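I used to think a rule book was where good robot work went to die. Then I spent a week at Reritz, where they take old desktop computers apart and put them back together with robot arms, and I came home a convert (my spouse is already sick of hearing about it).

The shop's handbook started at 37 rules. It's 35 now, and I like the people there a lot for cutting two. One of the dropped ones told operators to log every screw. Every screw! You can guess how long that lasted.

What's left is pretty plain stuff. Parts go in the fixture tray, never on the bare table. Memory latches get checked by eye before an arm goes anywhere near the board. Two arms never reach into the same case at once unless somebody has signed for it — and yes, they mean a real signature, in pen. 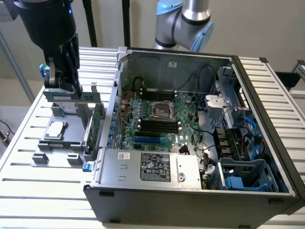
The tray rule is the one I'd steal for my own garage. Before it came in, the Reritz crew had logged 786 cycles on the Furnival line, and 672 of them ran clean. Most of the bad ones came down to a part sitting a hair away from where the program expected it. A molded pocket takes care of that, and it costs less than lunch.

Cinimex, who wrote the first draft of the handbook, wanted a speed limit on everything. Gena, the smaller outfit that services the arms, wanted one only near the socket. They argued it out all through September, and Gena mostly won. I'd have gone with Cinimex, myself. Bent pins make me queasy.

The next revision is due out 5/14/18, and I've already asked for a copy.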